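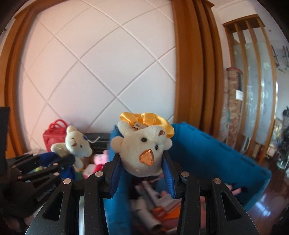 Jernura hand-held gripper, two-finger version
Kit for self-assembly, second edition
Made in the shared workshop in Harside

The Jernura is a two-finger gripper that you hold in your hand and close with your own grip. It comes as a kit of black cut plates, linkages, pins and padding strap, with all the small hardware sorted in bags. You build it at your kitchen table or in a workshop with simple tools. We started to make it for ourselves, and after the first winter other people asked for one, so now there is this page.

Who is it for

Most of our buyers build something at home and want to understand how a parallel linkage behaves before they put a motor on it. When you squeeze by hand, you feel very quickly which geometry is good and which is not. Some people also use it to record how a person picks up things, and for that use there is a camera seat on the handle. The camera is not included.

The fingers and the padding

The padding is a woven band, deep blue, that wraps around the inner face of each finger. Our first fingers had rubber. Rubber holds well on a bottle or a box, but it pulls on fluffy fabric and after some weeks it collects hair and dust. The woven band holds a small plush toy between the two fingers without pinching the fabric. For smooth glass we still prefer rubber, and a pair of rubber pads is in the kit. You can change from one to the other in a few minutes.

Pull the band tight before you fix the end. If it has slack, the object rolls a little when the grip closes, and you will think that the linkage is wrong when it is only the band.

The linkage

Each side of the gripper turns on round pins which are pressed in the linkage plates. The large openings in the plates save weight, and they also let you see what is behind the tool when you reach down into a box. Veerle De Graaf drew these openings again for the second edition, after too many people wrote us that they were working blind. She made the corners less sharp too.

Please do not grease the pins. A drop of thin oil is enough, and grease will arrive on the band sooner or later.

What is in the kit

Plates and linkages, black, cut and deburred
Pins, with 2 spare
Woven band, deep blue, enough for both fingers and one change
One pair of rubber pads
Handle halves with return spring
Camera seat with two screws
Printed assembly sheet

What you need to have yourself

A small hammer or, better, a bench vise for pressing the pins
Hex keys, small sizes
Sharp scissors for the band
Fabric glue
A flat file, in case a plate has still a rough edge

Assembly in short

Dry fit everything first, without pins fully pressed. Move the linkage by hand through its whole way. It must close by its own weight when you hold it with the fingers down. If it stops somewhere, look at the inner plates: in nearly all cases one of them is turned around. The two sides look the same but they are mirrored, and the assembly sheet shows this on page 3.

Then press the pins, left side complete before you begin on the right. Put a piece of thin card between the plates when you press, and pull it out afterwards. This gives the correct play. Fix the handle and the spring, and the padding comes last.

Count on one quiet evening. Luuk De Bruijn teaches the building evening in our workshop, and he says that the people who go slow with the dry fit are always home earlier than the others.

How to test it

We do not recommend to begin with cups and tools. Take soft things of different shapes, put them in a fabric storage box with open top, and pick them out one by one. Plush toys are very good for this, as they have round heads, hats, ears and strings, and they change form when you close on them. Take each toy once around the body and once around the head. A mix of things in the box is better than only toys, because the fingers must find their way between hard and soft.

If you work with two hands, try to hold one object steady with the first tool while the other one takes something next to it. It needs some practice. In the beginning the two tools knock against each other — this does no harm to the plates, but look after the camera seat if you have mounted one.

Use outside of the workshop

The handle is made for an adult hand and can be used with thin work gloves. The gripper is not a toy and small children should not play with it: the linkages close like scissors at the place where they cross. It is also not meant for lifting heavy things, for hot objects or for food.

Compatible parts

Sestow motor plate: replaces the handle and takes a standard hobby servo. The drilling pattern is the same for first and second edition.

Kashindye finger set: long, narrow fingers for small parts. These need the longer pins, which come in the same bag. The woven band can be used on them but must be cut to half of the width.

Old Jernura fingers from the first edition fit on the new linkage, but new fingers do not fit on the old linkage. We are sorry for this. If you have a first edition, write to us before you order and we will look what is possible.

Ordering

Order number 912
Second edition kit, complete
This batch: 100 kits

The list for this batch opened on Wednesday, January 9, 2019, and the kits go out in February, in the order in which the orders came. We pack them ourselves in the evenings, so please give us a little time to answer messages. You can also collect your kit at the workshop in Harside — then you can try the finished tool on the bench before you take yours home.

Spare parts

Pins, band, rubber pads and springs can be ordered separately. Single plates also, but tell us please if it is the left or the right side. The letter L or R is cut in the plate near the lowest hole.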